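Grarkton Parts Tray for Desktop Rebuilds
Sold by Clultura. Colour: grey. Stock code 1779.

If you have ever taken a desktop computer to bits on the dining table, you will know the feeling of looking round for the memory and finding it under the instruction leaflet, next to a biscuit. The Grarkton tray was drawn up for that very moment. It is a flat plate with raised holders, and each one is shaped for one sort of part, so that whatever comes out of the case (or is waiting to go in) has a proper place to sit while your mind is on the screws.

Kuo-hua Liao drew the first version for our repair bench in August, mostly to stop the rest of us borrowing his saucers for processors, and after a good many small changes we liked it so much that we decided to put it in the shop. It suits the ordinary office towers that come to us by the vanload, and it takes up very little room beside a case laid on its side. 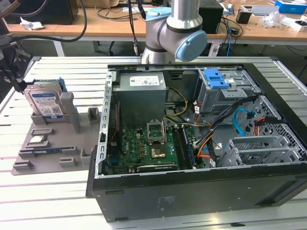
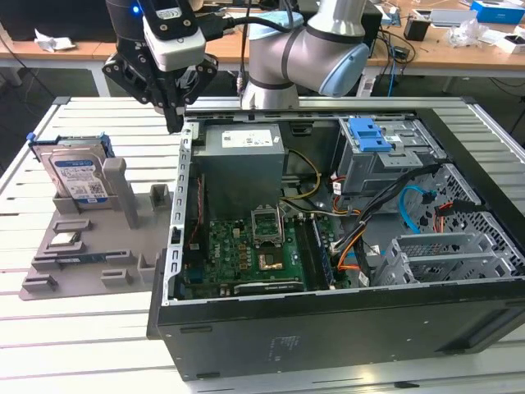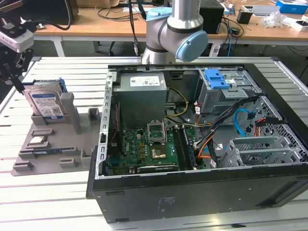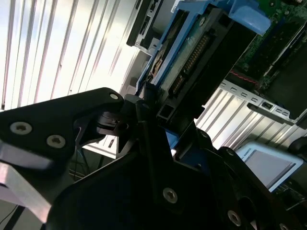

We get asked more about the hard drive holder than about all the others put together, and I'm happy to go on about it, as it took the longest to get right! A drive is a heavy thing for its size and it does like to topple, so the holder grips it low down along the bottom edge and leaves the rest clear for your fingers. It will take a full-size drive on its own or one already in its caddy, like the blue one in the first two pictures, where the drive stands up at the back of the plate beside the tall post with its white and blue label in view. Do leave the caddy on if your computer uses one, and the drive is ready to go back to its bay with no fiddling about.

The processor has a shallow square holder all to itself, and we would ask you to set it down with the metal top facing up. Memory goes across the long holder in front of that, and there is enough space at either side to get a finger and thumb to it. The slotted holders nearer the front are for whatever you please. I keep expansion cards in mine, and Kuo-hua keeps a pencil.

What comes in the box
One Grarkton tray, grey
One sheet of stick-on labels, in case several people share the bench
A printed card showing which part goes where

Price and delivery
The tray is £28, or £27 each if you order two or more. Postage is free on orders over £70, and we send everything out in plain cardboard that can go straight in the recycling.

Looking after it
A soft brush will get the dust out of the corners, and a damp cloth does for the rest. Please let it dry fully before you put any parts back on it. Keep it off radiators and out of the dishwasher (one of ours went in and came out looking rather sorry for itself).

You may also like
The Amundsen screw dish, with a lid that stays put
The Fela bench mat, for anyone whose table is too nice to scratch

If you aren't sure whether your own parts will fit, send us a note with the make and model of the computer and we'll gladly have a look before you order.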